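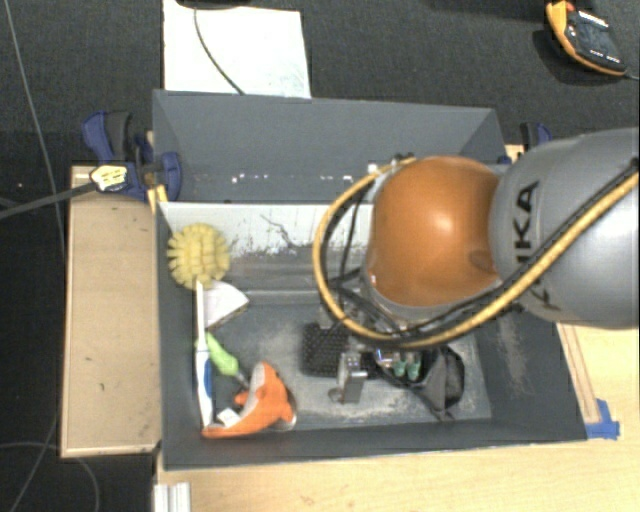
The KUKA over the teaching bin, gripper down, Wednesday's object set.

I moved the grasp demonstrations from hand guiding to remote control in March, and the logs are now good enough to compare the two.

With hand guiding, the operator holds the wrist and walks the gripper to the object. It works well for anything out in the open. Against the bin walls it is awkward, and the operator's push shows up in the force readings. I spent too long trying to filter that out.

Remote control uses a Droser handset at 60 Hz. Translation is scaled down by 8 near the floor. Jonalyn Policarpio drove most of the first batch and asked for the wrist rotation to be locked during descent, so there is now a button for it.

Per object we record 10 demonstrations, with a reshuffle every 2. The long blue and white handle is the slow one when it lies straight along the wall, because a finger has to get in behind it. The orange plush toy tolerates nearly any approach. For the green-handled tool I ask operators to take the grip and leave the shaft alone. Mixed choices there gave the policy an average of both, a grasp in between that held neither.

Kilian Oberholzer wants the hand-guided runs kept in the training set. I have left them in with a lower weight. The replay script still drops the last sample of each run, and I have not found out why.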